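Goslow Support
Ticket 632
Product: Goslow Stacking Kit (arm, cup and bowl set, task software)
Customer: Wallthorpe, trial unit
Opened by: Marjorie Treloar
Assigned to: Muthu Amin
Opened: Jan 10, 2020
Status: Waiting for customer

Marjorie Treloar
We have the kit on trial and are trying to decide whether to keep it. The nesting task stops with "grip not confirmed" on the blue piece. The other colours have given us very little trouble. I ran the task 30 times with the default settings and got the message on most of the runs where blue came up. The cloth is the green one from the box. Software is the version that came on the stick, we have not updated it.

Muthu Amin
Thanks Marjorie. Please check that the speed is set to 37, which is the trial default, and send the log from the last run. Also run the gripper test with nothing between the fingers and tell me the two numbers it gives.

Marjorie Treloar
Speed was already 37. Gripper test gave 0 and 200. Log attached, with a picture.

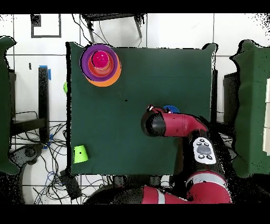

Does the kit need recalibrating each time the table is moved?
Run the short calibration after any move of the table or the arm base. The full one is only needed when a camera has been taken off its mount.

Muthu Amin
The gripper numbers are fine, so I don't think it is a hardware fault. The log shows the fingers closing at the height saved for a cup. Blue is a bowl in your set and should have its own entry in the object list. Can you open Objects and see what type is next to blue?

Marjorie Treloar
It says "cup, large". I have not changed it. Hadi Awad did the setup with me and he says he left the list alone as well.

Muthu Amin
I have asked Ghassan Rawashdeh, who looks after the object files. The list on the older sticks has blue down as a cup. Please do the following:
1. Stop the task and send the arm to its rest position.
2. In Objects, change blue to "bowl, rim grip".
3. Save, restart the task software and run the short calibration.
4. Run blue by itself before going back to the full task.

Marjorie Treloar
Done in that order. Calibration passed. Second picture attached.
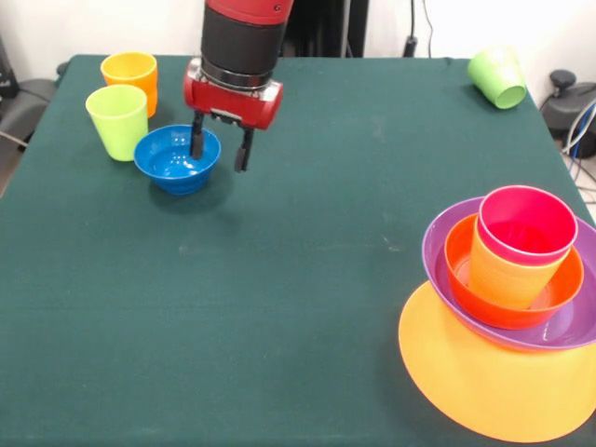
Gripper open at the blue bowl, one finger inside the rim.

Muthu Amin
That is the right approach for a rim grip. Please send the log for the blue runs and I will compare the closing height with the first one. Leave the ticket open until then.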